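4. Setting up your cast of characters

This section explains how to enter characters in Trosusine and connect them to scenes. You should already have a project open (see section 3). If you came from the old version and want to import your cards, please read section 4.6 first, then return to this page.

The steps use the sample project "Skikdale", a mystery novel set in 1908. It is installed together with the program. You can change anything in it, and you can get the original back with Help > Restore Sample.

4.1 Creating a character card

1. In the left panel, click Cast. The list of cards opens. In a new project the list is empty.

2. Click New Card. Type the name in the field Full Name. For the sample we use Letay Lemma, who keeps the post office.

3. In the field Short Name, type the name as it is mostly written in your text. The program searches for this form when it looks for the character in your chapters. If a character is called by several names, separate them with a semicolon.

Note: The search makes a difference between capital and small letters. "Lemma" and "lemma" are two different names for the program.

4. Choose a Role. You can select Main, Supporting or Background. The role changes only the color of the card and the order in the list — you can change it later without losing any text.

5. Write the description. It can have up to 313 characters, and a small counter under the field shows how many are left. Longer material belongs in the Notes tab, which has no limit. 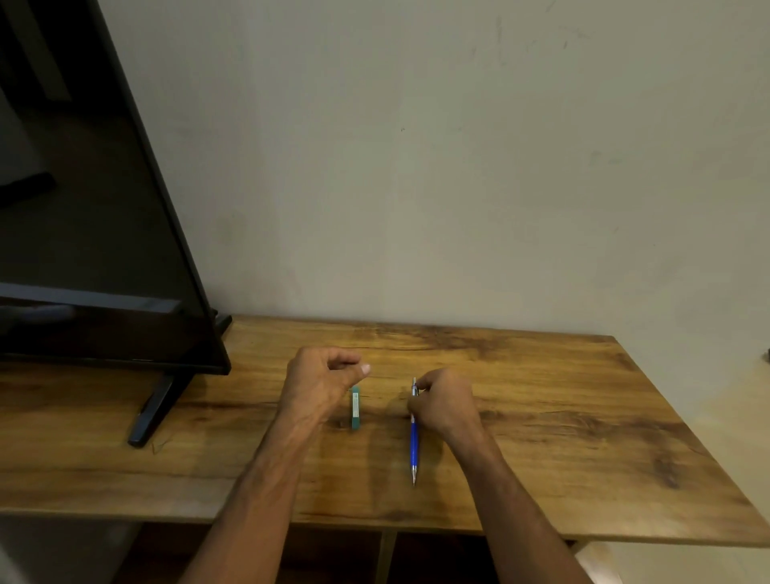
6. Click Save Card. The card is not saved when you only close the panel.

Caution: If two cards have the same Short Name, all mentions in the text are given to the card which was created first. Before you continue, check the list for a yellow triangle. It marks double names.

4.2 Connecting characters to scenes

When the cards are ready, you tell the program who is present in which scene. There are two ways to do this. The automatic way is faster, but it finds only names that are written out. A character who appears only as "she" or "the visitor" must be added by hand.

Automatic:

1. Open Scenes and select the chapters you want to search.

2. Click Find Cast. Depending on the length of the text, this can take a few minutes. Do not edit the chapters during the search.

3. The results are shown in a table. Remove the check mark from each line where the character is only mentioned and not present.

4. Click Accept.

By hand:

1. Open the scene and click the plus sign next to Present.

2. Select the card. In the sample, add Mostafa Abdelaziz to the scene "Harbor, night", where his name is never spoken.

Many of our users prefer to make the first list on paper and type it in afterwards. The Print menu has an empty form for this purpose, with 12 lines on each sheet.
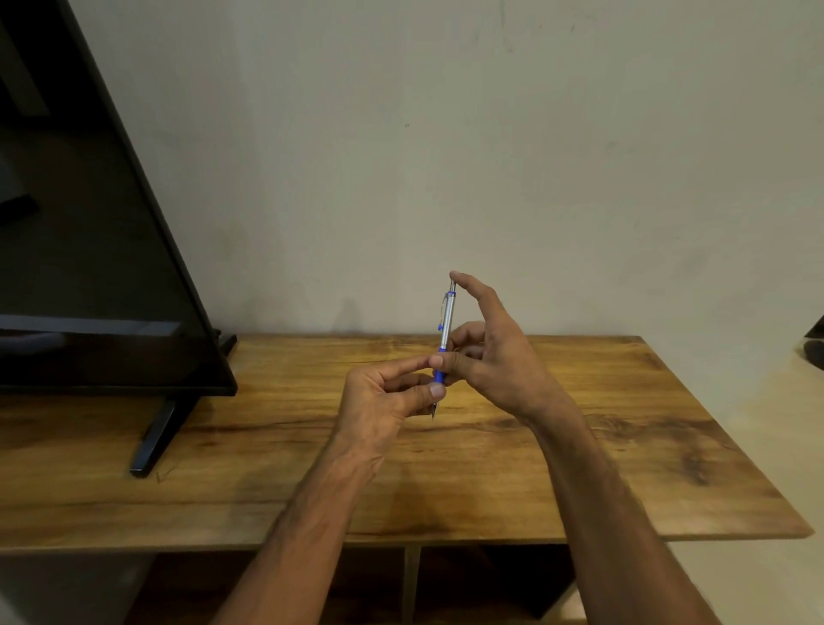 The form has the same fields as the card on the screen, in the same order. Only the Short Name is missing, because for most writers it is not decided so early. If you need more lines for one character, use the back of the sheet.

4.3 Point of view

Each scene can have one point-of-view character. Click the eye symbol beside the name. If you click a second name, the first one is released.

For a scene with a narrator outside the story, choose None. Do not create a card called "Narrator" for this. It would be counted as a person in the balance report, and the percentages of the other characters would be too low.

4.4 The balance report

The report shows how many scenes each character has and where the long gaps are. Open it with Tools > Balance.

1. Set Gap Warning to the number of chapters a character may be absent. The standard value is 3.

2. Click Draw. Gaps longer than your value are shown in red.

A red gap is not an error. In "Skikdale" the character Jawad Farooqui is away for half of the book, and the plot needs it so.
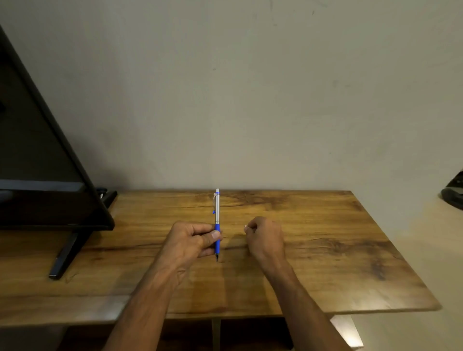
Hands at a table, with a mechanical pencil

To print the report, choose landscape format. In portrait format the names on the right side are cut.

Page last changed: 2020-10-31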